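Moving the town library in one summer

Posted 2018-08-03

The library in Brenditz closed its old building in April and has been working out of the former Radwan shoe store ever since. The head librarian has been with the library for 20 years. We talked at the front desk while the phone rang.

The old roof had leaked for a long time, she said, and the town had patched it more than once. "We had buckets in the local history room every winter. You get used to it, and then one day a ceiling tile comes down on the atlases and you stop being used to it."

The move took 14 days. The moving company, Skallero, had handled offices before but never a library, and the first question was how to keep the books in order.

"They wanted to fill every box to the top. Books are heavy. We asked for small boxes, spine up, with the shelf number on the short side. After the first morning they did it our way."

Not everything went into storage or onto the new shelves. The library sold 1446 books from the old building before the doors closed, most of them second copies and outdated travel guides. 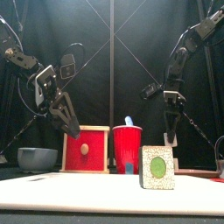
One longtime borrower thought the sale had been too hasty, and said that some of the gardening books should have been offered to the school first. The librarian has heard that complaint more than once.

"It's a fair point. We had a list, and the list was made fast. I bought two of the gardening books myself and put them back on the shelf."

The shoe store has less floor space than the old reading room, so the large print books now share a wall with the mysteries. The children's corner is where the fitting benches used to be. The benches stayed - children like them, and so do their grandparents.

Opening hours have changed too. The library is open until 6 on weekdays, an hour later than before, and she says the last hour is the busiest. People stop in after work because there is parking behind the store.

"At the old place you had to walk up the hill. I think we lost a lot of people to that hill."

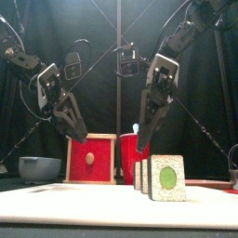
What happens next

The town has not decided whether to repair the old building or sell it. The lease on the store can be renewed once. She would like to stay on Main Street but does not expect to be asked.

Until then, books borrowed before the move can be returned at the front desk without a fine. The local history room is open by appointment, and the atlases are back from the bindery, apart from the one that was on top.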